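Shared Workshops Should Budget for the Second Arm

Opinion
Published by the Brodosska Shared Workshop
November 21, 2025

Members who propose a robot project to this workshop are usually advised to begin with one arm. The advice is well meant. One arm costs less, takes up less bench, and can be set up in an evening by a person who has never done it. For sorting blocks or stacking cups, it is sound. For cloth, it is poor advice, and this workshop should stop giving it.

The question came before us in September, when the Udalus build was reviewed for a further term of bench space. Udalus is a two-arm cloth handling station. Its parts and materials came to $3353, of which $443 went to the rail, the posts and the fasteners. Several members considered the total too high for a project whose stated goal is to fold a towel. Their objection deserves a serious reply.

Cloth has no fixed shape. A block that is lifted by one side brings the other side with it. A towel lifted by one corner leaves the rest behind, and the part left behind will drag, twist or double under itself. A person folding laundry deals with this without thought, holding one side while moving the other. A single arm must let go of the first point before it can attend to the second. 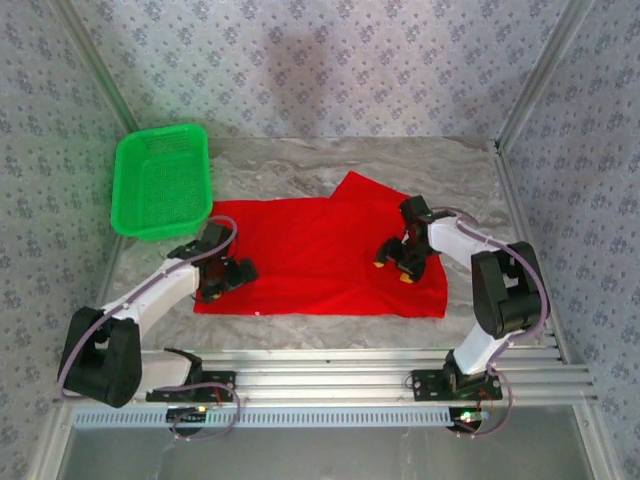

It follows that the cost of the second arm should be weighed against the hours it saves. The earlier single-arm version of Udalus took up 380 hours of bench time, a large share of which went to workarounds: weighted clips, a raised lip along the table, a sheet of felt to add drag. Each of these helped with one fabric and failed with the next. None of them is in use today. Bench time is the scarcest thing this workshop has to offer, and a build that spends it on substitutes for a missing part is not a cheap build.

There is also the matter of mounting. We hold that two arms intended to work together should share one rigid base. Two arms clamped separately to a bench will shift in relation to each other, and every shift means measuring again. A common rail costs more at the start. It also allows the station to be moved as one piece, which matters in a room where benches are reassigned every term. The group first tried separate clamps, and its log records a fresh calibration at the start of nearly every session.

We would extend the same argument to surroundings. Wall panels around a home build are often treated as decoration, to be added if money is left. Our position is that they belong in the first order of parts. Anyone who trains a machine from camera views should care what those cameras see behind the work, and a shared room changes from hour to hour. Coats are hung up, carts are parked, and people walk by. A plain or evenly patterned panel keeps most of that out of view.

Some members have raised a fair concern about skill. Two arms are harder to program and harder to supervise, and a beginner may be discouraged. We accept this. The remedy is to put beginners into a two-arm project as partners, with someone who has run one before, and to require that a stop switch be within reach of each person at the bench. The workshop's Au training course already covers this in its second session and could be opened to more people at little expense.

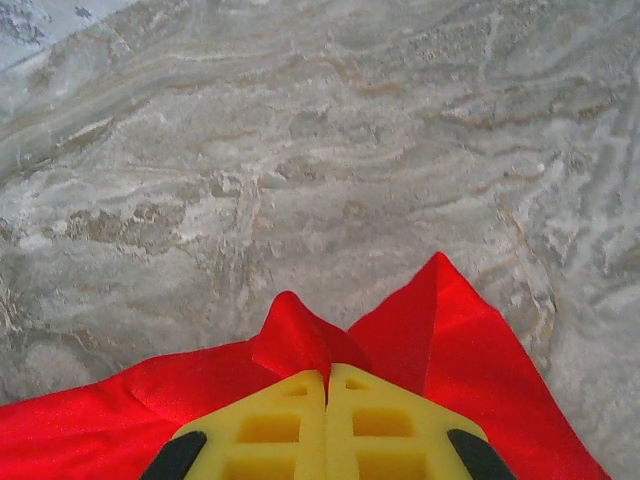 Can a two-arm station be built at home, outside a shared workshop?

Most of it can, provided the builder has a solid table, a free wall outlet and the patience to align the rail properly before anything is bolted to it.

Fingertips are the one area in which we advise builders to spend less. They wear, and the right shape for one fabric is seldom right for another. The parts supplier Bestska sells finished sets, and they are well made, but a builder who can print a pair, try them on the cloth at hand and print another will learn more from the exercise. We recommend that the workshop set aside 20 hours of printer time each term for this purpose.

We therefore ask that the project guidelines be amended before the next round of proposals. Any build that handles cloth, bags or other soft goods should be permitted to request two arms from the outset, and the reviewers should judge that request on the task described. The present rule, under which a second arm may be requested only after a full term with one, should be withdrawn.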